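How a Castle Keeps Its Water

A castle is a large stone building made to protect the people inside it. Most castles were built on high ground, where guards could see a long way. High ground has one serious problem: it is usually dry. Rain runs downhill, and so do streams.

Flelach Castle stands on a hill of hard volcanic rock. The top of the hill is 80 metres above the river. In a quiet year 108 people lived inside the walls, along with horses, cattle and hens. All of them needed to drink.

The well

A well is a deep hole that reaches down to groundwater. Groundwater is rain that has soaked into the earth and filled the small spaces and cracks in the rock.

The well at Flelach was cut by hand. The workers used iron picks and hammers. When the rock was too hard to chip, they lit a fire against it and let it burn until the rock was hot. The heat made the rock swell, and cracks formed as it cooled. The workers could then break off pieces with wedges. This method is called fire-setting.

Broken rock was lifted out in baskets on a rope. The finished shaft is 249 steps from the main gate, inside the strongest tower. An enemy who got through the gate still could not reach the water easily.

A shaft is narrow at the top and dark all the way down. Water was raised with a windlass, a wooden drum with a handle at each end. Two people turned the handles, the rope wound around the drum, and the bucket came up.

The cistern

The well was slow to refill in a dry summer. For this reason the castle also had a cistern. A cistern is a tank for storing rainwater. The one at Flelach lies under the courtyard and is lined with stone and a coating of clay and lime, which stops leaks.

Rain fell on the roofs and ran into lead gutters. The gutters led to a pipe, and the pipe led to a small settling basin. Dirt and leaves sank to the bottom of the basin. The cleaner water near the top flowed over a lip and into the cistern.

You can test how a settling basin works with a cup of water and a spoonful of soil. Stir it, then leave it alone for an hour. The heavy grains drop first. The finest grains may stay in the water overnight.

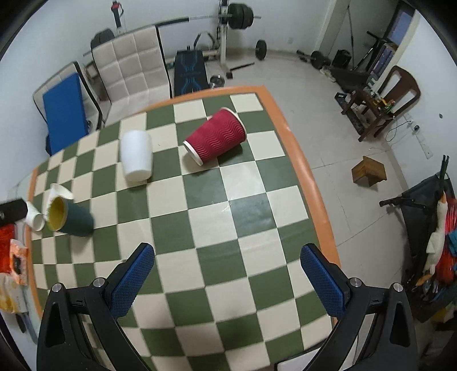
Cups on a checked tablecloth.

Sharing the water

During a siege, an enemy army surrounded the castle and stopped food from getting in. Sieges could last for months. The person in charge of stores, called the steward, measured the water in the cistern with a marked pole. If the level dropped too low, each person's share was made smaller. Washing stopped first. Animals were a harder matter, as one horse drinks far more than one person.

People in the castle also drank weak ale. Making ale involved heating the water, and heat kills many of the germs that cause illness. The people of the time did not know about germs.

What is left today

The windlass at Flelach rotted away long ago. The cistern was filled with rubble and forgotten until Kalliopi Antoniadis and Rongrong Li surveyed the courtyard one February. Their measurements showed a hollow space under the paving stones. When the rubble was cleared, the lining was still in place on three of the four walls, and the grey-green colour of the clay could be seen clearly. The cistern can hold around 100 barrels.

Words to know

Cistern: a tank that stores rainwater.
Fire-setting: breaking rock by heating it and letting it cool.
Groundwater: water held under the ground in soil and rock.
Siege: an attack in which an army surrounds a place and waits.
Windlass: a drum turned by handles to wind up a rope.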